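Trnka Handling Code

The Trnka Handling Code is a set of working rules for hand-held grippers used to record manipulation tasks for robot training. It was drawn up at Gividcombe and first issued in April as a document of 28 clauses. The code covers the condition of the fingertips, the layout of the table and the conduct of the person holding the tool.

Clause 4 deals with upright objects. A pen or similar item is to be held between both pads and kept vertical while its lower end is over or inside a container. Pads must be checked for wear after every 300 grasps – sooner if the inner surface is torn.

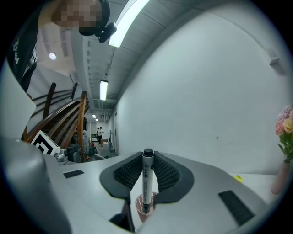

Kamil Jurčo has objected that a fixed interval makes little sense for soft pads, and that wear should be judged by the objects handled. The present edition keeps the interval but allows a site to set a shorter one in writing.

Recordings that depart from the code may be kept if the departure is noted in the session log. A separate annex, prepared with Solidov, applies to tools with rigid fingertips.

See also: Skekov annex; Fingertip wear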